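Colus: grasp state labeling for hand-held gripper recordings

README

Hello, and thank you for stopping by! Colus is a small set of Python tools that goes through wrist-view video from hand-held grippers and marks each stretch as open, closing, holding or releasing. I started it because I was labeling clips by hand in the evenings and my patience ran out well before the clips did.

The sample set that comes with the code is called Skedville. It has 1271 short clips of household tidying, recorded in ordinary rooms, with the usual clutter left in the background. Rigid things like cups went well from the first week. Clear packaging gave us (and still gives us) far more trouble.
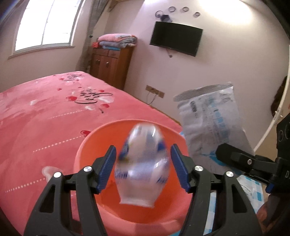 Plastic film picks up highlights, the printing on it smears as soon as the hand speeds up, and the edge finder then happily locks onto the lettering and forgets about the outline. So the current release looks at the fingertip pads first, works out how far apart they are, and only then asks what might be between them. If the blur score goes over 35, the clip is marked "unsure" and set aside for a person to check, and please do check them!

Getting started

Install with pip install -e . from the top folder, then run colus label skedville/ and go make some tea. Labels are written as one CSV per clip. The default window is 20 frames, and you can change it in settings.yaml.

Known problems

Two grippers in view at once will sometimes swap their labels. Lenka Kopecký has a fix in the branch called kavcombe, which I hope to merge in October.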